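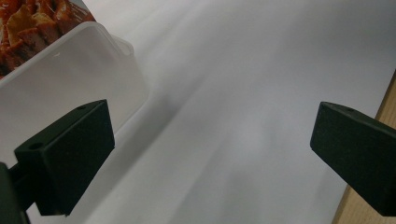 Chapter 7
Packets, Pouches and Tubs

Print | E-mail

Roel Smits and Dalia Tazi

Chapter 6 dealt with food before it is packed. We now turn to the pack itself, as it reaches the shop, the stockroom or the kitchen table. Most of the work in this chapter can be done with ordinary groceries, and you should have a few in front of you while you read.

A pack has to hold the food, keep it fit to eat and tell the buyer what it is. It also has to be handled. It will be picked out of a carton, put on a shelf, taken down, carried home and put away again, often by people in a hurry. The shape of the pack and the stuff it is made from decide how easy that is.

Packs are usually divided into rigid and flexible. A rigid pack, such as a jar or a tin, keeps its shape when it is empty. A flexible pack takes much of its shape from what is inside it. A snack bag is the plainest case: held by one top corner, it hangs at an angle. A stand-up pouch is also flexible, but its base is folded so that it will stay upright once filled. Pouches for liquids often have a spout and a screw cap - the yellow one on the table below has a small white cap at its top left corner.

Printing matters as much as shape. Many snack packs carry a large photograph of the food, and a buyer may choose by the photograph alone. The bag beside the yellow pouch is green in its upper part, with the photograph lower down.

When mixed packs are stored together, a clear box is a great help. Flexible packs slide and fold over one another on an open shelf, and a box keeps them in one place without hiding the labels. At the Nitley stockroom, which we return to in section 7.4, changing to clear boxes cut the time for a weekly stock check from 90 minutes to about an hour.
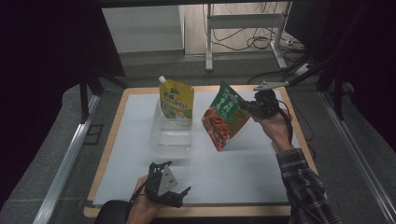 What you will need

For the practical work in sections 7.1 to 7.3, each pair should have:

- 8 food packs, at least two of them flexible
- one clear box without a lid
- a ruler and a soft pencil
- the record sheet from the back of the book

Leave all packs sealed. Clear the table before you start, and read section 7.1 through to the end before handling anything.

Print | E-mail this page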